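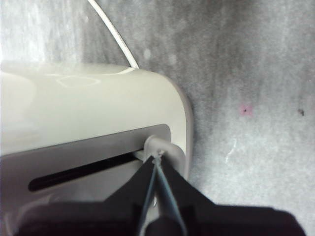 4.2 The lever end and what goes on round it

I came into this part of the Kovine study expecting to write about bread. We'd asked 30 households to keep a breakfast diary, and I had my codes all ready in Stulix: sliced or unsliced, fresh or frozen, how brown, who ate it. What I got was page after page about where the toaster stands and which way round it faces (and quite a lot of grumbling about crumbs, which I'll come to in 4.3). Out of 1286 diary entries, 85 mention the lever, and not one of our prompts had asked about it! So I went back and read those 85 properly, twice, and this section is what I made of them.

First, a word on the thing itself. A toaster gets used from two directions. Bread goes in and out from above, and the pushing down happens at the side or the end, depending on the model. On a toaster with the lever at one end, that end needs clear space next to it, and space is just what most of our kitchens were short of. People wrote about shoving the kettle along, or turning the whole toaster a quarter so the lever faced into the room, or reaching over the butter dish with a sleeve trailing in it. I had drawn all my kitchen plans with the toaster as a neat little rectangle, and I had to redo them with an extra patch at the lever end, which I ended up calling the elbow patch because that was the word that stuck when we were talking it over.

The elbow patch matters more than I'd have guessed. In kitchens where it was kept free, the diaries hardly mention the toaster at all. In kitchens where it filled up (post, fruit, lunch boxes, a radio), the entries get longer and crosser as the week goes on, and then there's a tidy-up, and then it starts again. I don't want to lean too hard on this, as a diary only tells you what somebody felt like writing down before work, but the pattern was easy to see once I'd laid the entries out by household.

Then there's the question of what lives at the other end. For a good many households it was something for the toast to go into next: a plate, a board, a rack. I'd rather written off toast racks as a thing from guest houses, and was put right very quickly. People who own one tend to have firm ideas about it. It keeps the toast from going soft, it gets the first slices out of the way of the next lot, and it gives everyone at the table something to grab from. It also takes up worktop, so it has to earn its keep, and where it stands seems to be settled early and then left alone. With the lever on the right, the handy place for a rack is on the left, as in Figure 3, and the person making the toast can push with one hand and unload with the other without crossing their arms.

I should say that left-handers don't all agree. Some of them had turned their toaster so that its back faced the room, controls and all, and were perfectly happy with it. Others had simply got used to the reach. I had hoped to say more about handedness, but we only asked about it in November, in the follow-up form, and too many of those came back half filled in to be much use to anybody.

One more thing before the figure. Height came up far less than sideways room. Wall cupboards were mentioned, mostly by people worried about scorching the underside, but hardly anybody complained of being unable to get bread in. My plans had given a lot of care to the gap above and next to none to the gap beside, and I've since turned that round in the Irix layout sheets.

Figure 3. Two-slice toaster with its lever on the right-hand end, and a wire bread rack standing to its left.

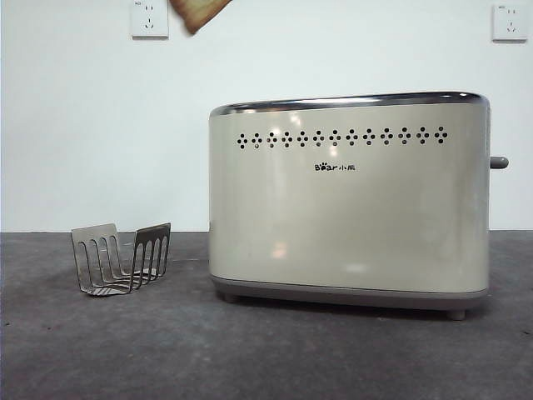

One householder told me I'd got the rack all wrong, and that it belongs on the table, full stop, because toast left on the worktop gets forgotten while you're hunting for the marmalade. Fair enough, and I've added "table" as a place in the coding, where it should have been from the start. It does shift the argument a bit. If the rack goes to the table, the space on the far side of the toaster is free for the bread bag, and the whole job runs from bag to slot to rack with a walk at the end of it. Myklebust, our pilot kitchen, was set up for the worktop version only, so I can't compare the two there. I'll pick up the walk in 4.4, along with trays.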